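I'm after a Saturday-style kitchen hand for our supper club, except we run in the evenings and it's properly paid! I'm Amber Mottram, I cook, and Lacey Fairclough does front of house (and the playlist, sorry in advance).

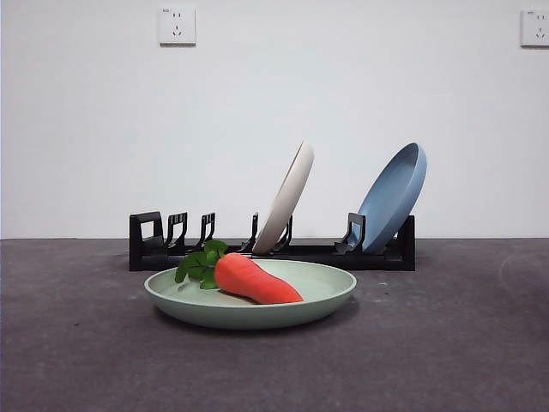 Wainwright Yard, January

So, the job. You'd be with us from 4pm till we've put the last chairs away, helping me prep, plating up and then getting stuck into the washing-up. We feed 60 people a night, all at long tables, and we did more than 216 puddings over our last run – I still dream about custard.

You don't need any training. I'd love someone who likes food, turns up on time and doesn't mind me singing. If you've worked in a café, great, tell me about it, but if you've only ever cooked for your nan then tell me about that instead!

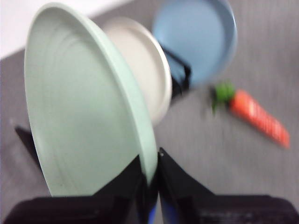
Pay is the same for everyone, tips are split evenly, and you get your tea before we open. There are 6 nights in this run and I'd want you for all of them if you can.

Drop me a few lines about yourself and the best thing you've eaten lately.

724 views | 6 comments | Share

Recent posts
Spring menu: first thoughts
Growers wanted near Varnia
Lacey's plum chutney

Contact Amber | © Ludivier Supper Club | Back to top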